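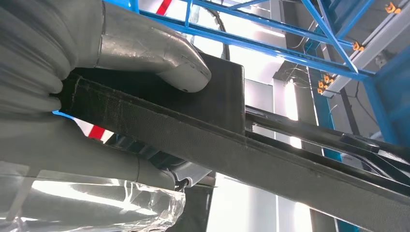 Ticket 2755 - Warier accounting export drops rows after the update
Status: closed
Opened: 26/03/2021

Hi folks, me again, sorry! We moved from the old Plesier add-on to Warier's built-in export last night and now the customer list comes out short. I have a couple thousand and change in there, and the CSV stops dead after row 2000 every single time. No error, no warning, just a cheerful green "Export complete" and then a file that's missing everybody from R onward. I only noticed when I went looking for the Morrison account (one of our biggest) and there was nothing between the header and the end of the file that looked like it.

What I've tried so far: logged out and back in, cleared the browser cache, switched from Firefox to Chrome, ran it on my laptop at home. Same thing everywhere. I also tried saving as a spreadsheet and that one gives me the same short list, only with nicer column widths.

Update, same afternoon. Support asked for the full row count, so I ran the report screen and it says 2755 customers (funny, same as my ticket number). So the records are all still in there, thank goodness, they just don't make it into the file.

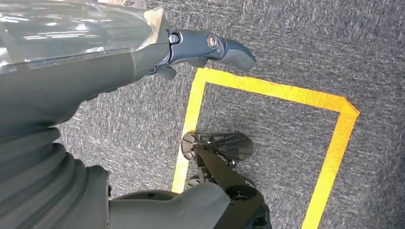 I took the suggestion about filtering by letter and exporting in chunks. A to M works fine, N to Z works fine, and if I paste the two together I get everybody. Great as a stopgap, but our mailing house, Broltard, picks the file up automatically and it has to be one file with one header row. I did try feeding them two and their importer got very upset with me.

Next update. Support had me open Settings, then Data, then Limits - I didn't even know that page existed - and there's a box called "Max rows per job" set to 2000. It was grayed out. You have to switch off "Use legacy add-on values" first, which must have come over from Plesier along with everything else. Once I unticked that, the box let me type in it. I left it blank like you said and hit Save.

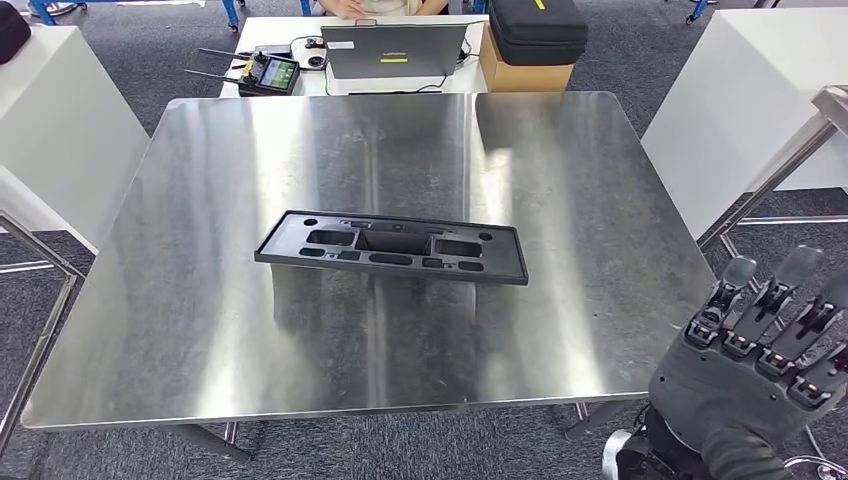
Ran the export again and waited 59 seconds, and it's all there! Morrison included. I checked the last row against the report screen and they match.

2 leftover things, neither one urgent:

The phone column loses its leading zeros when I open the file by double-clicking. Importing it as text works, so I'm guessing that's my spreadsheet and not you.

Could the green message show how many rows it wrote? I'd have caught this right away.

Reply from support says the row count is on the list for the May release, and the zeros are indeed my spreadsheet. Fine by me, please go ahead and close this one. Thanks for being so patient with me!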